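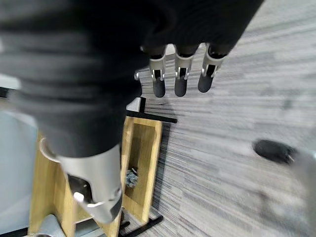
Workshop walk-through, 2/5/26
Checked by: Rasha Majali
Copy to: Vitória Prata

Hi Vitória, I did the wood items first this time and left the boring ones for last. My comments are under each line, same as before.

1. Wooden stands and frames steady on the floor
OK. I leaned on every one I could get to and nothing rocked! The pale boards have held up so much better than I thought they would.

2. Edges and corners free of splinters
Needs work. I caught my sleeve on the stand by the back wall (my good sweater, too). A quick sanding should do it – medium paper first, then fine.

3. Screws and bolts tight
Mostly OK. One on the Gurkov bench turned by hand, so I snugged it up and put a dab of paint on it. Can you look at it again next time?

4. Walkways clear
OK now. There was a bundle of offcuts by the door and I moved it to the rack.

5. Extinguisher charged and tag readable
OK. Tag number 474, needle in the green, pin in place.

6. Shelf loads under the posted limit
OK. The sign says 1,806 pounds for the long rack and we are nowhere near it, even with the Đỗ order sitting there.

7. Outlets and cords
Not done. I ran out of time and the key to the panel was with Gerard. I'll get to it when he's back – please don't mark this one off yet.

8. First aid box stocked
Needs work. Low on the small bandages and out of tweezers, which I noticed right after item 2.

Next full check is in June.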